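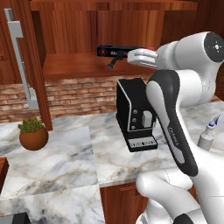
El seguro del hogar que casi nadie relee

Lesia Nechyporuk lleva veinte años vendiendo pólizas en el barrio de Mosoti y conserva la costumbre de pedir al cliente que traiga la suya impresa. La mayoría no la ha abierto desde la firma.

El error más repetido está en el contenido. Muchas familias aseguran bien las paredes y declaran por los muebles una cifra antigua. Si el valor real es mayor, la compañía puede aplicar la regla proporcional y pagar solo una parte del daño — a veces, cerca del 60 %.
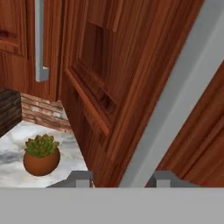
También conviene mirar la franquicia. Vira Maksymiv, inquilina, eligió una de 1.000 euros para abaratar la cuota. En abril se le rompió una tubería y la reparación quedó por debajo de esa cantidad, así que la pagó entera. Después la bajó, con un recargo de 20 euros al año.

Nechyporuk recomienda revisar la póliza tras cada reforma o mudanza y guardar las facturas fuera de casa. Para cambiar de compañía hay que avisar por escrito, normalmente un mes antes del vencimiento.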